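Cups and Cans on a Table: Small Object Sorting Gallery

Compiled by Seul-gi Bang
Last revised December 28, 2020

Introduction

The gallery records a tabletop tidying exercise: cups, cans, trays and lids, and where each one ends up. The working set holds 62 items. All of them are ordinary tableware or drink packaging, bought in stores or taken from the kitchen shelf. The entries are short. Where an entry has no picture, the picture has been withdrawn for replacement and the caption text has been kept, as the item numbers are cited in the handling notes.

Terms used throughout: "nested" means one object standing inside another. "Paired" means two objects standing next to each other on the same surface. "Clear" means at least one hand width of free table on every side.

Section A. Surfaces

A-1. Side table, Heltden pattern. Folding legs. The top has a raised lip on one short edge, and cups must be kept off the lip. Withdrawn.

A-2. Gray rubber mat. Used under glass only. Plastic cups grip the mat and tip when pushed from the side, so they are lifted clear of it before being moved. Withdrawn.

A-3. Serving tray, oval. Holds four cups or six lids. The handles are too shallow for a full load. Ga-eun Ha has asked that this tray be retired from the set after the October breakage. Withdrawn.

Section B. Cups

B-1. Stacking cups, plain. Five in a stack is the working limit. Above five the lower cups bind and need a twist to separate. Do not pull straight up.

B-2. Stacking cups, tapered. Same height as B-1, narrower foot. Less stable when empty. Stored mouth down.

B-3. Handled mug, ceramic. Handle to the right when shelved. Bo-ram Yeo's note of October: two mugs from the first purchase have a glazed foot ring and slide on a smooth top. Both are marked with tape on the underside.

B-4. Measuring cup, clear. Excluded from nesting entries. The spout catches on other rims.

Section C. Cans

C-1. Drink can, sealed. Kept for weight comparison. A sealed can stays upright when nudged near the base and tips when nudged near the rim.

C-2. Drink can, opened. Emptied and rinsed before it joins the set. The tab is left attached. A loose tab is a small part and goes missing under the shelf liner.

C-3. Drink can, crushed. Two kept. Neither will stand. They go directly to the recycling tub and are listed for completeness.

C-4. Short can, food. Label removed, edge taped. Seo-ah So replaced the tape on all of these after finding a raised burr on one.

Section D. Nested and paired objects

D-1. Lid in cup. The lid drops flat if the cup is wider than the lid by a finger's thickness. Otherwise it wedges at an angle and has to be tapped out.

D-2. Spoon in cup. The spoon always leans. Handle length decides whether the cup goes over with it. Long-handled spoons are limited to the ceramic mug.

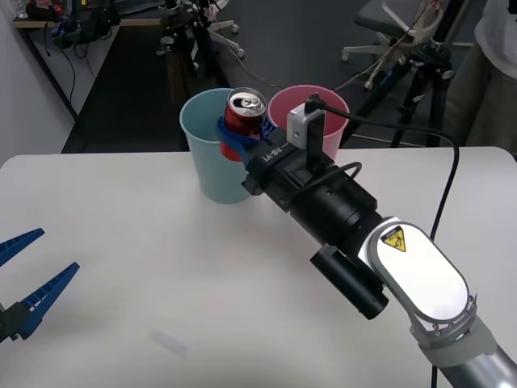

D-3. Can in cup, paired cups. A can in a plastic cup makes a tall stack on a light base, and the entry is graded on lean and on the distance to the nearest neighbor. Lean is judged by eye against the cup wall. The can here is red with a silver top, standing up out of the pale blue cup and leaning toward the pink one beside it, with the pull tab open. Grade: acceptable while the can is held, to be graded again once released. The pairing is too close for a clear rating under the definition given in the introduction.

D-4. Can in cup, single cup. Same grading as D-3 without the neighbor. Seon-mi Kwon prefers this version for first attempts, and the handling notes follow her order: single cup first, paired cups second.

D-5. Cup in cup, mixed types. B-2 inside B-1 seats fully. B-1 inside B-2 stops at one third depth and should be recorded as "not seated".

Section E. Put away

E-1. Shelf, lower. Ceramic only. Shelf liner trimmed short at the back to keep it from bunching.

E-2. Shelf, upper. Plastic cups, mouth down, sorted by foot width. Color is not used for sorting. It was tried for one month and dropped, as new purchases seldom matched the old shades.

E-3. Bin, Stadus, with divider. Cans on the left, lids on the right. The divider lifts out for washing and must be pressed back in until it clicks on both sides. Nineteen lids fit flat. More than that and the bin does not close.

E-4. Recycling tub. Crushed cans and any cup with a split rim. Split rims are checked by running a thumb around the inside edge.

Notes on the entries

Item numbers are permanent. When an object is replaced, the number moves to the new object and the old caption is edited. When an object is dropped, its number is left vacant. The master inventory sheet is 1684, kept in the folder with the purchase slips, and it takes priority over the captions wherever the two disagree.

Grades are given in three steps: good, acceptable, not acceptable. Intermediate grades were used in the first draft of the gallery and have been rounded down.

Corrections should cite the item number and the section letter. Corrections to Section C go to Seo-ah So. All others go to Seul-gi Bang.

Pending: replacement pictures for A-1 through A-3, new tape on C-4, and a second caption for D-5 once the mixed stack has been measured.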